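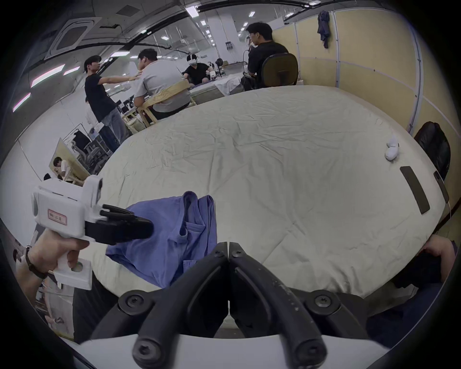
Laundry is finished at a table more often than at the machine. Washing and drying can be left to run on their own, but sorting, smoothing, folding and stacking need a flat surface and a pair of hands, and the surface has a large effect on how the work goes. A household may have a counter for this, or a bed, or the top of the dryer. A shared workroom usually has whatever table was there already. The round one with the cream-white cloth is a fair case: it is large, its cloth has wrinkled, and the blue T-shirt on it is partly folded, with the lower part hanging over the near edge. A shirt in that position has to be pulled back fully onto the table before a straight fold can be made in it.

Print this page | E-mail this page

Textbooks > Household and Workroom Practice > Part Two: Care of Clothing > Chapter 7

Chapter 7
Folding and the Folding Surface

Chapter 6 dealt with drying, and ended at the point where the clothes come off the line or out of the drum. This chapter takes up the work from there. It covers the table and its covering, the order in which a mixed load is handled, and the basic fold for a short-sleeved shirt. Long sleeves, trousers and fitted sheets are left for Chapter 8.

7.1 The table

A folding table should be wide enough for an adult shirt to lie flat with its sleeves spread, and there should be room beside it for the finished stack. Height matters more than most people expect. If the top is too low, the worker bends at the waist for the whole load and feels it by the end. Fares Khasawneh, who ran the linen room at the Alcaraz guesthouse for 13 years, had his table raised on blocks before he changed anything else in the room.

Rectangular tables have one advantage, namely that the straight edge can be used as a guide. The hem is laid along the edge and the fold comes out square. A round table gives no such guide. The worker has to square the garment by eye, or by its own seams, and beginners often end up with a shirt that is wider at one end than the other. On the other hand, several people can work at a round table without anyone having to take a corner.

7.2 Covering the table

A cloth protects clean laundry from a rough or dusty top, and it keeps slippery fabrics from sliding. It must itself be clean, and it should be pulled smooth before work begins. A ridge under a shirt will show up as a crooked fold, and the worker may blame the shirt. Light, plain cloths are preferred in training rooms, where a dark sock or a loose thread is easily seen against them. White items are harder to see on a light cloth. A small crumpled sock can stay at the far side of the table until everything else has been put away.

A cloth that hangs well below the rim can be dragged by a passing hip or chair. Clips are sold for this purpose, though a heavier fabric will often do.

7.3 Keeping the surface clear

Phones, chargers, cups and keys collect on any flat surface in a shared room. They take up space, and cables catch in sleeves. At the Hernarby community laundry, supervisor Maricruz Cortés put a shelf by the door for personal items in April and asked that nothing but laundry be set on the tables.

7.4 Order of work

Begin with the large flat pieces, which fill the basket and hide the rest. Go on to shirts, then to trousers, and leave socks and other small items until last. Small pieces may be gathered in one spot as they turn up, but they should not be paired until the basket is empty.

7.5 The basic shirt fold

1. Lay the shirt face down with the neckline away from you. The whole garment must be on the table.
2. Smooth it from the center out to the sides with flat hands.
3. Fold one side in toward the middle and turn the sleeve back on itself. Repeat on the other side.
4. Bring the hem up to the neckline, and fold once more if the shelf is shallow.
5. Turn the shirt over and place it on the stack.

Practice the fold with one shirt until the sides match, then go on to a full basket. Work slowly at first. Speed is taken up in section 7.6, together with the record sheet on page 63.

We use cookies to remember your reading position. Accept | Settings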